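Dog bed as junk drawer - how do you keep it clear??

hollowayroad
ok so we have the big round plush bed, grey, the donut kind with the shaggy rim. Dog sleeps in it maybe 2 hrs a day. Rest of the time it's where the whole family drops stuff. Socks, lids, bits of plastic off who knows what. Cleared it this morning, full again by lunch. Anybody solved this?

tinmitten
Move it. Ours was next to the stairs and everything landed in it. Put it behind the couch and it mostly stopped

hollowayroad
no room behind the couch. tiny living room

Lucinda Kincaid
Basket next to the bed. Seven bucks at the thrift store. Whatever is in the bed at night goes in the basket, kids sort it Saturday or it's gone.

pell_53
Baskets just make a second pile. Had three at one point, all full. What worked for us was getting rid of the bed and going to a flat mat, the Werport one. Nobody dumps laundry on a flat mat, looks too much like floor

Lucinda Kincaid
pell my kids dump laundry on the actual floor so

tinmitten
lol same

grubstake
Disagree on the flat mat. Older dogs like a rim to put their head on. Mine is 13 and wouldn't touch the mat, slept on the bath rug for a week till I gave in. Also watch the small hard stuff, mine chewed a plastic clip once and the vet visit was not cheap

hollowayroad
yeah thats my worry. she's a chewer. the cloth stuff I don't care about so much, its the plastic

pell_53
then you've got your answer, hard stuff out right away, soft stuff whenever

hollowayroad
fair. so typical afternoon at ours is
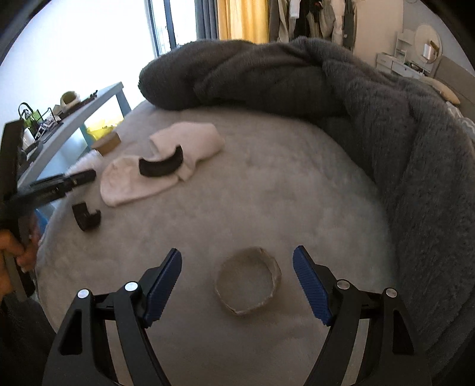 and I do the shake out, wash the cover at 60 every other week, roll the fleece back up along the far side, and then it starts over. Cover takes forever to dry btw. The long pile part stays damp in the seam unless I run it twice

grubstake
60?? celsius? Thats going to mat the fluff. Cold and tumble low with a couple tennis balls

hollowayroad
european washer, it only shows C. it's been fine so far - little flatter maybe

Lucinda Kincaid
I'd go cold too. Brush it with a slicker brush when its dry, comes back pretty good. And get the basket!!

pell_53
do not get the basket

tinmitten
get a smaller bed, less to fill

hollowayroad
ok trying the basket for 2 weeks, will repot back. pell you can say told you so

Related threads
- Slicker brush on shag covers, yes or no
- Sketik zip covers keep splitting
- Where do you store dog toys in a small apartment
- Washing fleece blankets with pet hair

Contact us | Forum rules | Back to top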